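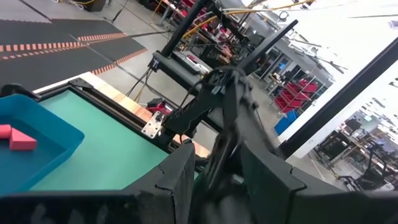 July 2020

I said no to something today and I'm still a bit giddy about it. Orest rang at lunch to ask if I'd run the quiz again for the Urkport lot, and normally I'd have said yes before he'd got to the end of the sentence, then spent 22 evenings resenting him and writing questions about rivers. Today I said I'd rather not. Then I shut up! I didn't invent a sore throat or offer to do half of it. He said "oh, fair enough" and we talked about his tomatoes.

Afterwards my hands were shaking (I know, over a quiz). I had to go and stand on the back step with a biscuit.

I've been trying to work out where all the yes comes from. Mum, partly. She'd say yes to the window cleaner twice in a week if he looked tired. And partly it's those years at Bruvotberg, when I was 20 and thought being useful was the same as being liked, so I stayed late for everyone and went home on the last bus with a headache. Tymofii used to leave bang on time every day with his coat already buttoned and people adored him. I should have taken notes.

The silly thing is how much of the afternoon I then spent waiting to be told off. I checked my phone around 18 times. Arsen messaged once, about a ladder.

So tonight I've had a bath with the door locked, eaten toast over the sink and read four chapters of the book I got in January. Might ring Orest tomorrow. Not to change my mind, just to hear how the tomatoes are doing.

Still need to reply to Kyrylo about the weekend. I don't want to go to that either.

3 comments

Rostyslav Kravchuk: I'm past 40 and still can't do this with my own sister. Well done you.

Semeniuk: The biscuit on the step! Been there.

Kyrylo Boiko: Er, I do read this you know. It's fine, don't come x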